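One pot, one lid, and no hurry

Saturday morning, kettle on, and the man who runs the Csonka kitchen shop is already talking before I've found a pen. He sells pots. Mostly second hand, some new, all of them metal. He's been at it 5 years.

"People buy sets," he says. "Eight pans, they use two. Then the rest comes to me."

So what should a person own? One decent stainless steel pot, he reckons, with a lid that belongs to it. He gets around 200 lids a year with no pot to go under them. Keeps them in the back, in a crate marked Nasness after the street he used to live on. Dosen't throw any out.

What does he look at first? Handles. Always handles. "Rivets. Give it a wiggle. If it moves in the shop it'll move worse with soup in it."

And rubber grips? He likes them on the hob, less so in the oven. "Ask what they can take. Don't guess."

Cleaning, then. Warm water, washing-up liquid, a soft cloth. No wire wool, he gets quite cross about wire wool. Vinegar for the chalky marks, rinse, dry it striaght away. "You want to see the window in it." 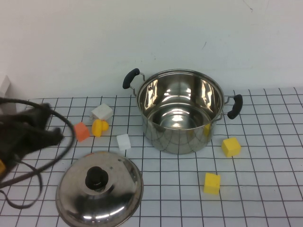 The lid question

Knob or loop? Knob, every time. "You can grab it with a tea towel and not look." He puts lids down knob up on the counter, his mother did it the other way, they argued for years.

Next month he's taking a stall at the Draletti market. Bringing 3 crates. Lids too, if anyone wants one.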